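Ticket 427: Basket sorting set, episodes rejected on upload
Project: Keredari
Opened by: Siamak Arabzadeh
Assigned to: Annelore Harms
Priority: normal
Status: open

20 Oct 2018, Siamak
The upload check threw out 29 episodes from the sorting task. The message is the same each time: "stream length mismatch". The arm logs look fine. I can play the files by hand and the demos themselves look usable, so I would like to keep them.

Annelore
Which stream is short? Please run the check again with the long report turned on.

Siamak
Wrist stream. It ends before the fixed ones, always by 50 frames. Joint data and gripper data match the fixed cameras.

Annelore
Then the recorder is closing the wrist file too early when the operator hits the pedal. We had this on Onedum in July. Přemysl put a wait in the stop script for that station, but it was never copied to yours. Don't trim anything yet. Send me one still from each view so I can see that the views are mapped to the right names.

Siamak
Overhead, low, wrist, in that order.
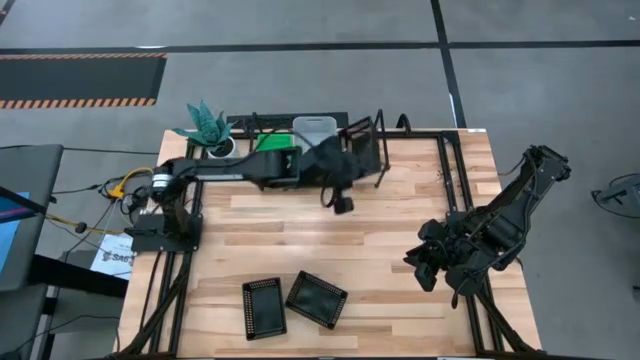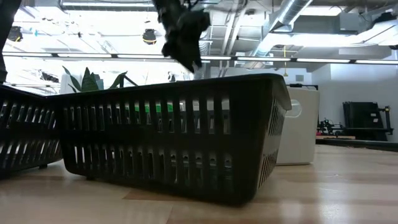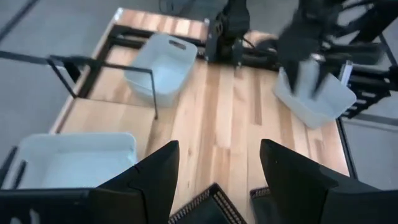
Mapping in the config is cam_0, cam_1, cam_2, same order. I have not touched it.

Annelore
Mapping is fine. Copy the stop script from Onedum, restart the recorder and do five short test episodes before you go back to real ones. Tag them "test" so they stay out of the training set.

Siamak
Script copied, recorder restarted. First three tests pass the check. The fourth failed, but I pressed the pedal twice on that one - my mistake. Fifth passes.

Přemysl Malý
The double press is a known problem. The second press starts a new episode while the old one is still saving. Wait for the tone before you press again.

Annelore
For the 29 rejected ones: cut all streams to the length of the wrist stream and upload them again. If the cut removes the release at the end, drop the episode and record it over. Bheki wants 1,000 good ones before the next training run, so please note here how many you lose.

Siamak
OK. Cutting now, will post the list when it is done.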